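Long Street Self Storage: Frequently Asked Questions

What sizes do you have?
Units run from lockers of 16 square feet up to drive-up units that will take the contents of a three-bedroom house. The size guide at the front desk lists what usually fits in each one. If you are between two sizes, ask to look at both before you sign.

How long do I have to rent for?
The minimum is one month. After that you pay month to month. We ask for 10 days' notice when you move out, in writing or by email. Partial months are not refunded.

When can I get in?
The gate opens at 6 a.m. and closes at 10 p.m. Your code works at both gates and at the door of the Noren building. If you enter the wrong code three times, the keypad locks for 19 minutes. Call the office if you don't want to wait.

Do I need my own lock?
Yes. Disc locks fit all of our doors. We sell them at the office, or you can bring one. Padlocks with a long shackle do not fit the lockers.

Is the building heated?
The Noren building is kept between 54 and 80 degrees all year. The drive-up units are not heated or cooled. Wood furniture, records, photographs and musical instruments should go in the Noren building.

How should I pack kitchen things?
Use small boxes. Wrap plates one at a time and stand them on edge. Glasses go in upright, with paper stuffed inside each one and a layer of crumpled paper on the bottom of the box. Write on two sides of the box as well as the top, so you can still read it when it is stacked.
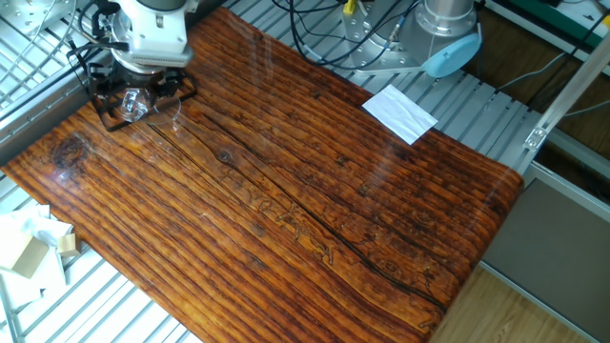

Tables should be stored with the legs off if they come off. Put the screws in a bag and tape the bag to the underside. Cover the top with a cotton sheet or a moving blanket. Plastic wrap straight on a finished surface can trap moisture and leave marks.

What can't I store?
Food, plants, animals, fuel, propane tanks, paint thinner, fireworks, and tires in quantities over four. Drain mowers and trimmers before you bring them in.

Is my property insured?
Not by us. Most homeowner's and renter's policies cover some stored property, but check the limit. You will need to show proof of coverage when you sign.

What happens if I pay late?
Rent is due on the first. There is a late fee after the fifth, and your gate code stops working after the tenth. It comes back on within an hour of payment.

Who do I talk to about a business account?
Indrek Pärn handles business accounts and deliveries. For anything else, ask for Tane Sutcliffe at the office, extension 3672.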